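Vakeo Robotics Short Course
Unit 6 handout: Hand pose from head-view video, and what the planner does with it
September 13, 2018

6.1 Where this unit fits

Unit 5 ended with a calibrated camera and a stream of undistorted images. This unit covers the step from images to a wrist pose per hand, and from wrist poses to a segmented task that the Tradetti planner can read. Grasp synthesis is left for Unit 7. Bring the calibration file you saved last time; the exercises will not run on the default intrinsics.

6.2 Frames and notation

Four coordinate frames are used throughout.

C: camera frame, z forward, y down.
T: table frame, origin at a corner you choose, z up.
L, R: left and right wrist frames, fixed to the bands.

A pose is written X_AB, meaning the pose of frame B expressed in frame A. The detector returns X_CL and X_CR. The planner wants X_TL and X_TR, so every sample needs one more product:

X_TL = inv(X_CT) * X_CL

The camera moves with the head, so X_CT has to be estimated again for each image. Reusing the first value is the most common error in submitted work. It shows up as a hand that drifts sideways whenever the head turns.

6.3 Square markers: what the solver gets

Each detected marker gives four corners in pixels. With the side length known, four coplanar points are enough for a pose, but a small marker seen nearly face-on has two solutions with almost equal reprojection error. The symptom is a z axis that flips between neighboring images.

Three remedies, in order of preference:

1. Solve all visible markers on one band together as a rigid body.
2. Keep the solution closer to the previous accepted pose.
3. Reject the sample if the ratio of the two errors is below the threshold in the config file.

The Cimberg tracker does 1 and 3. Remedy 2 is off by default; it hides real errors when the hand moves fast.

6.4 Dropouts

Markers disappear when the forearm rolls or when one hand passes over the other. Gaps of up to 40 ms are interpolated: linear on position, slerp on rotation. Longer gaps are marked invalid and passed on as such. Do not fill them. The planner treats an invalid span as unknown, and a smooth invented path is worse than no path.

The practice recording has 2604 images. After rejection, 2567 have a valid pose for both wrists. If your count is much lower, check the marker side length before anything else. It is in meters.

6.5 From poses to segments

The segmenter, Zou, labels each hand separately with one of: reach, hold, manipulate, release, idle. Inputs are wrist speed, wrist-to-wrist distance, and the object class nearest each hand. Finger state is not measured. A wrist band says where the hand is and how it is turned, and nothing about whether the fingers are closed, so contact has to come from the image.

Small dark parts are hard for the object detector. Binder clips are a fair test: the body has little texture, the wire handles are thin and reflective, and the fingers hide most of the part during the steps that matter.

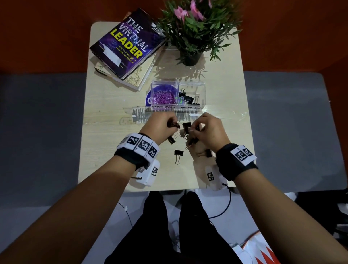 6.6 Handling duplicate objects

When several instances share a class, the detector cannot name them consistently. Assign identities as follows.

a. Give a track ID to every instance at rest on the table or visible in a container.
b. When a hand reaches an instance and the detection is lost, attach the ID to that hand.
c. While attached, move the object with X_TL or X_TR at a fixed offset.
d. On release, match the new detection to the attached ID by distance. If two candidates fall within the gate, leave both unassigned and log the event.

Reflections off glossy surfaces can produce false instances. Mask those regions in the table frame, not in pixels.

6.7 Exercises

1. Run the tracker with joint solving on and off. Plot the wrist z axis for both and mark the flips.
2. Freeze X_CT at its first value and report the resulting position error for each hand.
3. Write step d above as a function. Test it on segment 49, in which two clips are put down close together.
4. State which of the five labels could be assigned from wrist data alone, and defend your answer in one paragraph.

Submit plots and code in one archive. Reading for Unit 7: planner manual, section on grasp candidates.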